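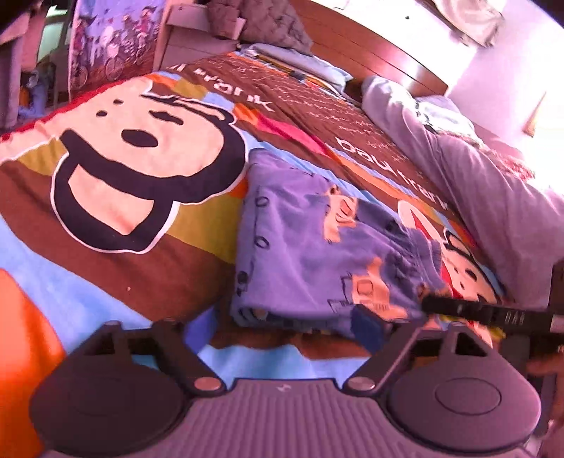 Chepkoech Mfinanga has written rules for home recording at Vuvelance for 3 years. Her first version was four pages long. The present one is one page, and she is still not fully satisfied with it.

"When you work in a laboratory, the table belongs to you," she told me. "In a bedroom you are a guest. This must be the first rule, before any rule about the gripper."

The people who collect the data go to private homes with a hand-held gripper and do ordinary tasks, such as folding clothes or making a bed. Robots will later learn from these recordings. So I asked her what a good recording is.

"Many new people clean the room first," she said. "They want it to look nice. I ask them please not to do it. If the duvet is in a heap, leave it in a heap. A robot will meet this duvet one day."

Privacy takes most of the page. Family photos, letters and screens must be covered or taken away by the person who lives there, never by the collector. For a child's room, a parent signs a separate form and stays at home during the work. Last March the team threw out 138 recordings from Nirthorpe after one such form came back without a signature. Some colleagues thought it was too strict.

"Nothing bad was in them," said Halima Bakilana, who checks the files. "But the form was not signed - so for me they do not exist."

The two women do not agree on everything. Bakilana wants a fixed speed for the hand, and Mfinanga prefers to leave it to the collector. "A blurred moment is also information," she said. Bakilana shook her head at this, but she was smiling.

Both would like one shared standard with the teams in Jikmont and Chareonsuk, who use other forms and keep their files longer. A first draft is with Erick Kaijage, and his comments are expected in March.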